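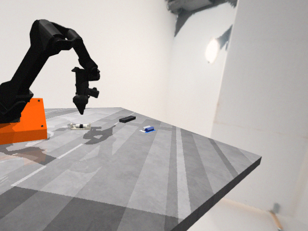
Unit 4: Teaching by teleop (sim version)

Notes by Emmett Haverford, covers the Friday, June 7, 2024 session. Read before lab, bring the checklist.

Two ways to show a robot a task:
- by hand (kinesthetic). You push the arm through the motion, joints get logged. Good feel, but your hands end up in the camera view.
- remote control. You drive from a leader device, arm follows. What we do all of this unit, in the Mustine simulator.

Logged each step: joint angles, gripper opening, both camera views, your command. Command and measured position are NOT the same thing, people mix these up on every homework.

Task: pick up the cream part with the black band. Leave the black block and the blue and white piece where they are.

Driving the approach
Stop above the part first. Line up, then go down. Don't do both at once, the demos come out curvy and the policy learns the curve.
Fingers wide open before you descend. Long axis of the part should run between the fingers in the wrist view, see below.
Shadows on the table move with the arm. Dont steer by them.

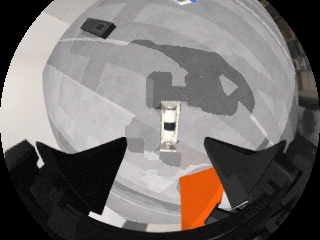 Fig. 2. Wrist view, fingers open, part between them, no contact.

Pauses: trim anything longer than 2 seconds. A policy trained on long pauses will sit there too (Nathalie's set from last year, ask her).
Bad demos: keep them, tag as failed, seperate folder. Slips and regrasps are fine if you recover.

Due: 14 good demos per pair. Otis Ridgeway has the leader device sign-up. Replay two of yours before uploading.

Next time: behavior cloning, why small errors pile up. Skim the Filtberg chapter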